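Section 5: Lining your table bay with patterned paper

Patterned paper changes a plain bay completely, and it's a lovely job to do! Give yourself an unhurried hour or so. One Zerar roll covers three walls - back, left and right - with enough over for a practice piece.

1. Wipe the walls down and leave them to dry.
2. Cut the back piece first, leaving a spare 2 cm at the top and bottom.
3. Hang it from the middle outwards, smoothing with a soft cloth.
4. Hang the side pieces, matching the pattern at each back corner.

Note: check that every roll carries the same batch number (ours was 2622). Shades do drift between batches.
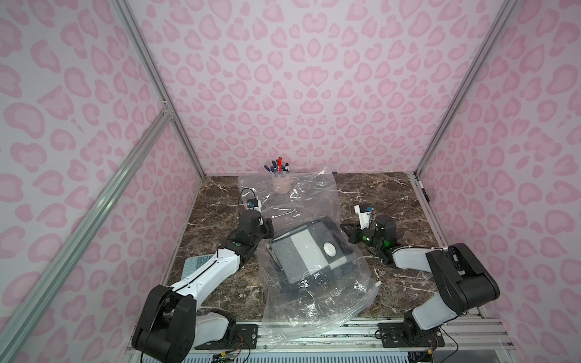

Choosing the pattern is the best part, so do order samples from Minhas before you settle on one. Small prints vanish once they're up, and big ones can look chopped about on a short side wall. Pink leopard spots on pale lavender are a cheerful middle way, and they sit beautifully with a dark brown marble-patterned top, where the thin white and cream veins pick up the lighter paper.

Caution: keep paste off the metal rails. Wipe any drips away with a damp cloth straight away - dried paste is a nuisance to shift.

5. Trim the top and bottom with a fresh blade.
6. Leave the paper for 36 hours before putting anything against it.

Spare rolls are kept at the Nunddale shop until the end of September.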